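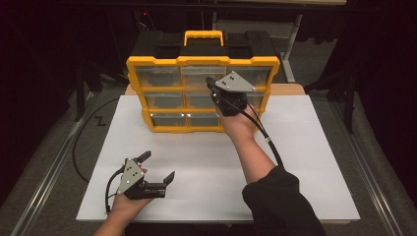
2. Planning your purchase

Read this section before you order anything for a Sandalero hand-held gripper station. It covers the parts that are not in the Sandalero box, the order in which to buy them, and the items most often left out of a first budget. A station is worked by one person holding a gripper in each hand over a white board laid on the table, with a task object such as a nine-drawer parts organiser at the back. Each gripper has its own cable, and these cables decide more of the layout than the table does.

2.1 Before you ask for a quotation

1. Decide how many stations you will run in the first year. Grippers are sold in pairs. Order one pair for each station.

2. Choose your task objects. Write down the outside dimensions of the largest one, including any handle on top.

3. Measure the table. The board does not have to cover it completely, but both hands must have clear space in front of the object.

4. Measure the cable route from the operator's position to the recording computer. Follow the floor and the table legs, and do not measure in a straight line. Add 300 mm for slack at each end.

5. Check the lighting. Clear plastic shows bright reflections under overhead lamps. If your lamps cannot be dimmed or moved, allow for diffusers.

Note: Quotations from Birnmont are valid until the end of the month after issue. A quotation dated in May must be accepted by the end of June.

2.2 What to budget for

Enter one line per station for each of the following:

Gripper pair, Sandalero, with mounting plates
Cable set and cable clips
White board, matte finish
Task objects
Spare finger set
Lighting changes, if needed
Carriage and installation

Allow £400 per station for the board, task objects and clips. Allow a further £100 for replacement task objects. Cheap household items are suitable, but the same model may be withdrawn from sale, so buy your spares with the first order.

CAUTION: Do not substitute a glossy board. It will add reflections to the wrist camera view and may have to be replaced.

2.3 Checking a task object before buying in quantity

Buy one sample first.

1. Stand the sample on the board and open both fingers of one gripper fully.

2. Bring the gripper up to the sample from the front, then from an angle. Look at the wrist camera view each time.
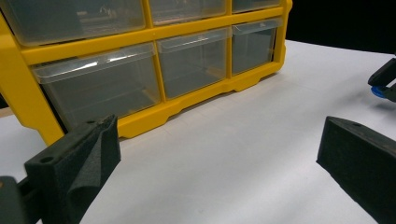
Figure 2-2. Wrist camera view of a drawer cabinet, approached at an angle.

3. Confirm that the part to be handled can be seen between or beyond the fingers. On drawer units, look for a front lip that stands out far enough to be gripped.

4. Pull and push the part 5 times. If the sample slides on the board, fit non-slip pads and add them to your budget.

5. Record the supplier's part number and keep the sample.

CAUTION: Do not force a drawer that sticks. Damage to finger tips is not covered by the Karras service plan.

2.4 Placing the order

Send the completed station list to the Birnmont sales desk at Femthorpe. State your cable lengths on the form. Cables are cut to order and cannot be returned.

Section revised September 24, 2022. For unpacking and assembly, go to Section 3.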